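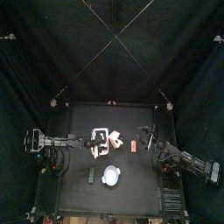
# Small boxes, one bowl, and my bad habit

27/02/2021

I have a habit that my mother called "keeping for later". Every small thing that comes into my hand is put on the nearest flat surface, and there it stays until it has company. In February I decided to stop with this, or at least to try. I write down what I learned, maybe it is useful for somebody with the same character.

My friend Fouzia Memon gave me the first advice. She said I should not begin with the big cupboard. I should begin with one table and the few things on it, and finish it completely before I touch anything else. It sounded too easy to me, but I had already failed with the cupboard two times, so I listened.

A dark table is a good place for this kind of work. On black, a white or pink box is impossible to overlook. At home I have a table in light wood, and I lose white things on it all the time. I once searched 40 minutes for an eraser that was lying in front of me.

The other side is that a black surface shows all the dust. Every little speck is there to see. I wipe it with a damp cloth and then with a dry one, and one day later I can begin again.

My rules for the table are these:

1. Boxes stay together in one area, and the lids stay open while I am sorting. I used to close each box "to be tidy" and then I forgot what was inside.

2. Anything smaller than a matchbox goes in a bowl. A bowl is better than a tray for me, because small things cannot slide over the side when I carry it. 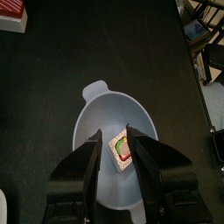 3. The bowl must be emptied the same evening. This is the rule I break most often.

About the bowl I want to say a little more. I like the light blue plastic ones with a wide rim and a small handle on two sides. They weigh nothing, and I don't cry if one falls. The pale inside is also practical, for example with a little block that has green, red and yellow-orange on it. You see the colors immediately and you don't need to dig.

Before, I used a deep brown bowl from Ukley, a very beautiful one, but everything disappeared in it. When I finally turned it over I found 4 keys which open no door in my apartment, and a button from a coat I gave away. Now it holds onions.

Adeel Baloch, who reads this blog and always corrects my prepositions, wrote to me that he uses up to 5 bowls, one for every kind of small thing. I tried it for a week. I spent more time deciding on the right bowl than putting things away, so I went back to one.

Next I will do the shelf next to the window. The cupboard can wait until I am braver.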